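Home | Stories | Essays | Archive | Submit

The Fourth Piece

by Domingo Iturra

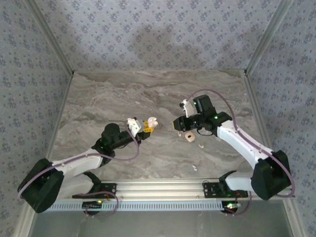 Arnaldo Ramalho had been given the box by his sister, and the box had no lid. It had a paper label with the name Kirner on it and the number 1235 in pencil. Everything inside was pale. He tipped it out on the table after supper and moved the salt out of the way.

"What's it supposed to be?" his wife asked.

"A toy, I think. Or a lock."

"Which?"

"Lena didn't say."

Lena had cleared out their father's apartment in June. She had done it in two weekends, without asking Arnaldo to come, and then she had mailed him the things she couldn't name. There had been a brass hook, a bag of keys, and this. He had hung the hook by the back door. The keys were in a drawer.

He picked up the square piece first. It had a hole in the middle with a smooth edge, and he could put his little finger into it as far as the first knuckle. His father used to do that with things. He would pick up a washer or a spool at somebody's house and put his finger through it while he talked, and sometimes he walked home with it still on.

One of the other pieces was curled, like a shaving. Arnaldo tried it in the hole from the top. It went in partway and stopped. He turned the square over and tried again, and it stopped at the same place.

"You could call her," his wife said.

"It's late there."

"It's the same time there."

He laid the pieces out again. She dried the last pan and hung up the towel, and then she sat down across from him and took the square out of his hand. She held it up to the lamp over the stove.

"Your father made this?"

"He worked for Kirner when we were small. They did parts for Skosetti, for the cabinets. He brought home the bad ones."

"So this could be a bad one."

Arnaldo hadn't thought of that. He had spent an hour on it, and before supper he had spent most of another hour, and all that time he had believed the pieces went together.

He remembered the bench in the hallway. It was too narrow for a bench, so his father had cut it down, and everyone had to turn sideways to reach the bathroom. On Sundays he sorted the bad ones there. Some he threw out and some he filed. Arnaldo was allowed to stand at the end and hold things. He wasn't allowed to talk until his father had put the file down, and it could take a long time for the file to be put down. Lena never stood there. She said it made her feet cold.

Once his father had handed him two pieces and told him to find out what was wrong with them. Arnaldo was seven. He pushed and turned them until his thumbs hurt. Then he said nothing was wrong with them, they just didn't like each other. His father laughed so hard that the woman downstairs, Mrs. Khúc, knocked on her ceiling.

"I paid 1350 for that bench, later on," Arnaldo said. "The building did. They charged us for the wall."

"You told me."

She was trying the curled piece now. She didn't push. She set it on the edge of the hole and let it lean, and turned the square a little under it. It slid down and sat there, flush on one side and a bit proud on the other.

"Huh," Arnaldo said.

"Is that right?"

"I don't know."

She gave it back to him. He shook it next to his ear and it didn't rattle. The rest of the pieces were still on the table, and he tried each of them against it, along the sides and across the top. None of them did anything.

He called Lena after all. She answered on the second ring and asked who was sick.

"Where was the box?" he asked.

"What box?"

"With the little parts in it. Kirner."

"Oh. Under the sink, behind the bleach. I almost tossed it. Why, is it worth something?"

"No," he said. "Were there any more pieces?"

She thought about it. He could hear her television.

"There was some stuff in the bathroom," she said. "In a cup. I thought it was soap."

"What did you do with it?"

"Arnaldo," she said. "I thought it was soap."

He said good night and put the phone down by the salt. His wife had gone up. He put the pieces back in the box, except for the square one with the curl in it, and he sat a while longer with that.

Posted August 4, 2021
Share | Save | 4 comments

More stories
The Flaster Road House
What the Dentist Kept
Two Coats for Winter
A Ride to the Ferry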